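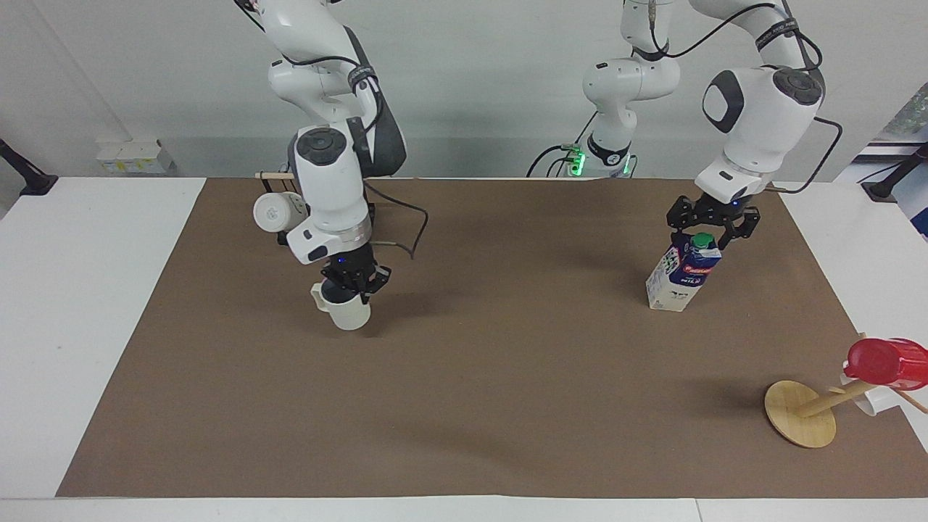

White mug in the right gripper, second cup on the rack peg.

Notebooks > Healthy Aging Group > Grip and Balance

9 January 2002

Grip strength, over-40 cohort, second visit. Entry by T. Yoshida.

Dynamometer zeroed before the morning list. Handle at position 2 for everyone, as in October. Elbow at 90 degrees, seated, three squeezes per hand with a minute between. Best of three goes on the sheet, the other two in the margin.

10 participants booked at Bratthorpe, all seen. One asked to skip the left hand (old wrist fracture) and is entered as missing, not zero. K. Ikeda read the dial for the first half, I read it for the rest. We differ slightly on where to call a needle between marks – agreed to round down from now on. Earlier readings left as written.

Food diaries: mean intake for the group came out at 2,226 kcal a day. Two diaries list weekend meals with no portions. Kazue will phone them. Do not use the mean until those are fixed.

Resistance bands: the Trollurex bands given out in October are back. Several feel softer than the new ones. Hung a 2 kg weight from one old and one new and the old one stretched further, but the clamp slipped on the repeat, so no figure. Need a better clamp before trying again.

Balance test (one leg, eyes open) stopped at 30 seconds. Too many reach the limit for it to separate anyone. Matsuda protocol uses eyes closed with a rail within reach. Will try that on ourselves first.

To do
– ask Prinia office for the resting pulse sheets, page 4 missing from our copy
– spare battery for stopwatch
– move fasting bloods earlier, some 10 minutes lost per person waiting for the chair

Last updated: T. Yoshida, same day, after lunch

Recent entries
Step test, bench height check
Food diary form, second draft
Resting pulse, seated and standing
Band handout notes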